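Riritz says its cloth-folding method learns from 500 demonstrations. We would like to see the other towels

News / Robotics / Research

By Gleice Holanda

A small robotics group at Riritz has put out a paper claiming that a robot arm can be taught to fold household cloth from 500 human demonstrations, with no simulator and no hand-written rules about what a corner is. The method is called Skurex. The press summary that came with it uses the word "solved" in its second line, and the paper itself, to its credit, does not use it at all.

Folding has been promised before. Anyone who has followed this corner of robotics will remember the videos: a towel, a long pause, a fold, a cut, another towel. Cloth is a miserable thing for a machine to handle. It has no fixed shape, it hides most of itself, and a mistake of a finger's width at the start turns into a crumpled lump by the end. So a new claim deserves a proper read, and I spent an evening with this one.

What the group did

The idea is fairly simple. A person guides the arm through a fold while a small camera at the wrist records what the gripper is facing. Do that 500 times, with different cloths and starting positions, and train a model to predict the next short stretch of movement from the last few camera views. Plenty of labs do some version of this.

Skurex adds what the authors call a settling step. Before each grasp the model guesses how certain it is about where the edge of the cloth lies. If the guess is poor, the arm holds still, shifts its view a little and looks again. Only when the score passes a set level does it go in. Kamala Shenoy, who is first author, told me the settling step came out of frustration.

"We kept watching it dive at shadows," she said. "A fold in white cloth and the edge of white cloth look very much alike from close up. A person learns to wait half a second. We wanted the arm to wait too."

That rings true. White cloth over a white table is about as unhelpful a view as you could give a camera, and the group deserves some credit for working with it when bright patterned squares would have made life easier.

What they say it achieves

The headline test has 852 trials. In each, the arm starts from a random pose and has to find an edge, grasp it and bring it over to meet the opposite edge. The paper gives results with the settling step switched on and with it switched off, and the version with it does better. I have no quarrel with the direction of the result. It would be strange if looking twice were worse than looking once.

My trouble is with what sits underneath. The trials were all run at one site, in the group's room at Brornwood, on one arm, under one set of lamps. The cloths used for testing were different from those used in training, but they were bought in the same batch, according to a note near the back. A reader who stops at the abstract will come away thinking the arm can fold washing. A reader who gets to the note will think it can fold a particular kind of cloth, in a particular room.

Arlindo Moura, who ran the trials, did not dispute this when I put it to him. "It's one room," he said. "We never said it was your kitchen." The press summary has a kitchen on its first page.

The glare question

The most interesting part of the paper is a short section on light, and it is also the part where I think the claims run furthest ahead of the evidence. The authors say the settling step makes the arm "robust to glare", meaning that it copes when a bright patch washes out the detail in the fabric. They back this with a set of wrist views and a plot of the certainty score over time.

The plot does show the score dropping when the light is strong and then recovering after the arm moves. What it cannot show is whether the arm recovered for the right reason. A shift in view might bring the edge of the cloth out of the bright patch. It might also bring in something else with a hard straight line, such as the side of a table, and the model might grow confident about that. The two cases would look the same on the plot.

I asked whether they had checked. Shenoy said they had gone through a number of the recordings by eye and were satisfied. There is no table of this in the paper, and no figure for how often the model was sure of itself and wrong. For a method whose whole selling point is that it knows when it doesn't know, that is a large hole.

Views from the wrist are hard to judge even for people, with the closed fingers filling the lower middle and pale folds across the top.

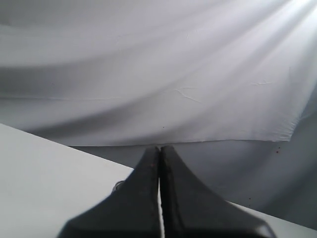

An outside view

Wendelin Lanz, who works on grasping at Cordeiro and had no part in the study, read the paper at my request. He was kinder than I was expecting, and kinder than I have been.

"The waiting trick is good, and I will probably steal it," he said. "People in this field are too proud to let a robot stand still. It looks bad on video. But I would not call it a folding result. It is an edge-finding result with a fold on the end."

He also raised something I had missed. The score level at which the arm is allowed to go in was chosen after the first batch of trials, and those trials were then kept in the total. It isn't hidden, as the paper says so in the methods, but it does mean that part of the 852 was used to tune the thing that the 852 is supposed to test. Lanz would like to see the numbers with that batch taken out. So would I. Moura said they have them and that the gap "gets a bit smaller", and that they may appear in a later version.

A bit smaller is fine. Most honest results get a bit smaller. It would have been better to print the smaller one first.

Does 500 mean much?

The other number being passed about is the 500 demonstrations, which the press summary describes as "a tiny amount". Whether it is tiny depends on what you are comparing it with. Next to the very large collections that some companies have gathered, yes. For a small firm that wants its arm to fold one new item, it means somebody standing next to a machine and moving it through the same job 500 times. The paper does not say how long that took, and when I asked, the answer was "a few weeks, with breaks".

There is no test with fewer demonstrations either. If the settling step is as useful as claimed, you might expect it to let you get away with half as many, and that would be a real saving. Gilmar Barbosa, who leads the group, said the experiment is on the list. He also pointed out that machine time is limited and that reviewers always want one more thing, and he has a point there, though this seems like the first thing to try and not the last.

Barbosa was firm that the group had not overstated its case. "The paper says what we did," he said. "I can't control every adjective that goes out with it." I asked who had approved the summary. He said he had skimmed it.

What is worth keeping

I don't want to be sour about the work itself. The writing is clear, the failures are at least mentioned, and the appendix has a frank list of cloths that defeated the arm completely, including anything with a fringe and anything that slides easily over itself. The settling step is cheap to add and does not need new hardware. If other groups try it on their own arms and find it helps, it will have earned its place.

Until then, we have one method, tested by the people who made it, in the room where they made it, on cloth from one batch, with a threshold picked part way through. The group says it will release the training recordings and the code in May, along with the wrist views from the trials. Lanz has said he will run it on his own bench, with his own towels.

Version 2 of the paper is due at the same time. Shenoy said it will include the count of confident mistakes. I have asked to be sent it, and will report the figure when it arrives.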